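Masking glare and tracking jars from the wrist camera

Most of the trouble we have with Clerkum, our perception node, comes down to two things: glass, and light bouncing off whatever the glass is standing on. These steps get a usable jar track out of the wrist camera before you let the planner, Kenetti, anywhere near it. You'll want both installed and talking to each other. If they aren't, go and make a cup of tea, then read the install page.

1. Set the finger mask

Open the mask editor and paint out both fingers, with the gripper fully open. Grow the mask by 2 pixels. Leave it at zero and Clerkum will find two very confident dark objects that follow the arm everywhere it goes.

2. Deal with the table

Glossy grain is a gift to a feature matcher, in the way that a drum kit is a gift to a toddler. Look for long curved lines and any pale band of glare between the fingers, and check whether keypoints are piling up there. Raise the contrast threshold to 40 and they should thin out. The container of brown powder ought to keep its points along the bright rim of the base, so use that as your test. 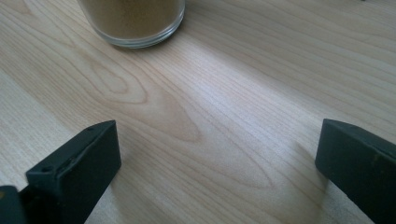

3. Turn on the blur gate

The gate scores each picture for sharpness and drops anything below the limit. Start at 29. Higher than that and you throw away every close approach – exactly the part you wanted.

Smeared pictures can still be worth keeping for the coarse box. A big white cap with a yellow button is hard to lose even when the fingers on either side of it have gone to soup, so set coarse_box to keep and fine_pose to drop.

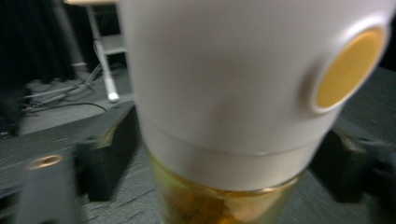

Yeom Manipulation Software Group, Nudevmont

4. Hand over to the planner

Start Kenetti in dry-run mode and watch the target marker. If it wanders when the arm is still, go back to step 2. If it wanders only when the arm moves, check the camera delay setting, which somebody will have changed.

Set the minimum confidence to 87 and save the profile under a name you'll recognise in April. "test_new_final" is taken.

Questions about the mask editor go to Su-bin Ok, who wrote it and would like the bug reports to include the log.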